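Frequently Asked Questions: The Burthorpe Bench Arm Loan and Assembly Kit

The questions set out on this page are those most often received from schools, colleges and small workshops considering the Burthorpe bench arm. The arm and its accompanying task boards are supplied by Ivine on a hire or purchase basis. Applicants are asked to read the page in full before submitting a booking form.

What does the service consist of?

Ivine supplies a bench-mounted robot arm with a two-fingered gripper, a small camera fitted at the wrist, a control unit and a set of task boards. The customer provides a level table, a mains supply and a computer that meets the specification sent with the quotation. Delivery, setting up and a first training session are included in the price of hire. Purchasers may add training at the standard daily rate.

Who may apply?

Hire is open to schools, colleges, registered training providers and firms with fewer than 500 employees. Larger organisations are welcome to purchase but should contact the sales office, as different terms apply. We do not hire to private individuals at present.

What is the minimum period of hire?

The minimum period is two weeks. Extensions may be requested at any time during the hire and will be granted where no other booking has been made. The equipment is normally collected on a Wednesday, and customers should ensure that a responsible member of staff is on site to sign for it.

How much space is required?

The table should be at least 122 cm wide and must not be fitted with castors. A plain, pale surface is strongly preferred. Patterned or highly polished tops can make it harder for the wrist camera to pick out small parts, and we may ask customers to fit the white mat supplied. Side panels are available on request and are advised where the table stands near a walkway.

Is previous experience of programming needed?

No. Basic movements can be taught by guiding the arm by hand and saving each position. Customers who wish to write their own programs may do so through the Sperling control software, for which a licence is included during the period of hire. Purchasers receive a licence for the first year and may renew it each February.

What are the task boards, and which should we choose?

Task boards are flat assemblies on which the arm practises handling work. The introductory boards use blocks and pegs only. The Stemera boards are intended for more advanced groups and are built from interlocking pieces, so that the layout may be altered between sessions. They carry small fittings and trailing wires, which call for greater care in planning the path of the gripper. Most colleges begin with the introductory boards and exchange them for the Stemera boards once staff are confident. One exchange is allowed in each period of hire without charge.

May the boards be placed anywhere on the table?

They may be placed anywhere within reach of the arm. We recommend leaving a clear area beside or beyond the board, so that the gripper can be turned and lowered without meeting an obstruction. Loose wires should be kept away from the base of the arm - a wire caught in the lower joint is the most common cause of an emergency stop.
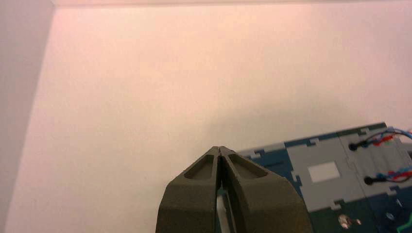 View from the wrist camera, with the gripper beside a wired task board.

Can the camera view be recorded?

Yes. Pictures and video from the wrist camera may be saved to the customer's own computer. Ivine does not receive or keep copies. Where pupils or staff may come into view, the customer is responsible for obtaining any consent required.

What happens if a part is damaged?

Fair wear is covered by the hire fee. Gripper fingers and board tiles are treated as wearing parts and will be replaced free of charge upon return of the worn item. Damage caused by misuse, liquids or unauthorised repair will be charged at cost. Please do not attempt to open the control unit.

Can a booking be cancelled?

A booking may be cancelled without charge up to the date on which delivery is confirmed in writing. After that date the delivery fee is payable. Deposits are returned once the equipment has been inspected at our Burthorpe depot.

How do we obtain a quotation?

Quotations are issued on receipt of a completed booking form. Please state the board set required, the preferred period of hire and any restrictions on vehicle access at your premises.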